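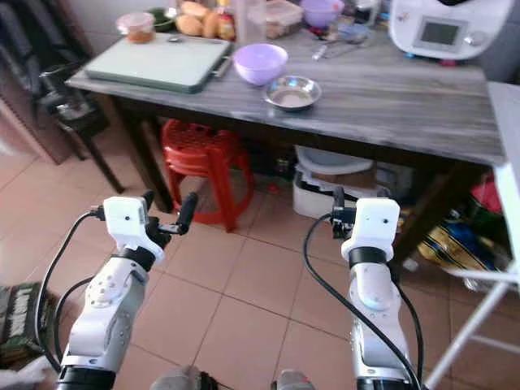 Food prep on a low-cost table: is the top worth sealing or am I wasting a weekend?

Posted by lanumetti_fan
I keep reading that you need a "proper prep surface" if you cook more than twice a week, and I don't buy it. We use a plain rectangular table with a gray wood-grain top and a dark frame. The green cutting board lives on the left, the lavender plastic bowl and the shallow steel one sit near the middle, and the food gets lined up along the back edge. It works fine. My brother-in-law says I should put a sealer on it before the edges swell. The sealer he likes is called Wutine and a can is 50 bucks. I paid less than that for the table. Has anybody here sealed a table like this and seen a difference, or is this one of those things people do so they can say they did it?

Reply from Uso
What is the top made of? You say "wood-grain" but that could be anything. If it's real wood, seal it. If it's a printed surface, the sealer will sit there and peel.

Reply from lanumetti_fan
No idea. It came with no paperwork. It looks like gray wood and I'm not cutting into it to find out.

Reply from Hipólito Benítez
Turn it over and look at the underside near a screw hole. If the grain on top doesn't match anything below, you have a printed top and your brother-in-law can keep his can. I did seal one of those years ago. It looked nice until January and then came off in strips, right where the wet bowls go.

Reply from laaksonen6
Going to disagree with everybody. The top is not your problem, the edges are. Water runs off the board, sits on the edge, gets in at the seam. A bead of clear silicone is 6 bucks and takes five minutes. I've had the same table for five years with that and no sealer.

Reply from Uso
Five years with silicone and five years without would probably look the same. You don't have a second table to compare it to.

Reply from laaksonen6
I do, it's in my garage, and it looks like a wet cracker.

Reply from Uso
A table in a garage is not a fair test of anything.

Reply from lanumetti_fan
OK, the other half of my question, which I should have put in the first post. There's a white plastic folding table in the same room, and my wife wants to move all the wet work over to that one and leave the others for dry stuff. I say the grooves in the top will hold crumbs and onion juice and we'll be in there with a toothbrush. She says plastic is plastic and it wipes off.

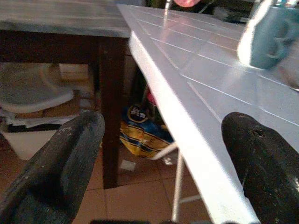
The folding table, with a mug on it and the dark wooden table next to it.

Reply from Hipólito Benítez
Your wife is right about the water and you're right about the crumbs. Put a board down for anything that drips and the grooves don't matter much.

Reply from prepcook228
I would never chop on a folding table. Every one I've owned had a bounce to it. Doesn't matter what the ad says it holds, put a cabbage on it and lean on a knife and you'll feel it go. Fine for mugs, fine for setting out plates.

Reply from laaksonen6
Depends on the brace. If yours has a diagonal brace to the leg and it's locked all the way, the bounce is small. People leave it half open and then blame the table.

Reply from prepcook228
I locked mine. It bounced.

Reply from lanumetti_fan
Ours does have the diagonal brace. I leaned on it just now with both hands and it moved, but less than I wanted it to for the sake of the argument.

Reply from Uso
What about the dark wooden one? If that's solid it would beat both of them for chopping.

Reply from lanumetti_fan
It's off limits. It was her grandmother's and I've been told what happens if I put a wet bowl on it.

Reply from Hipólito Benítez
Then that's the one to spend money on, and I don't mean Wutine. Ask somebody who knows old finishes before you put anything on it at all. Wax over the wrong finish is a miserable job to get off.

Reply from lanumetti_fan
Checked under the gray one by a screw hole like you said. I can't tell. It's just dark under there. I'm going to do the edges with silicone and skip the sealer. The board stays where it is for now, and she gets the folding table for washing vegetables. I still think it's going to be a toothbrush situation.

Reply from laaksonen6
Dry the edges overnight first. Silicone over a damp seam won't stick.

Reply from Uso
Post again in a year. I still say you won't see a difference.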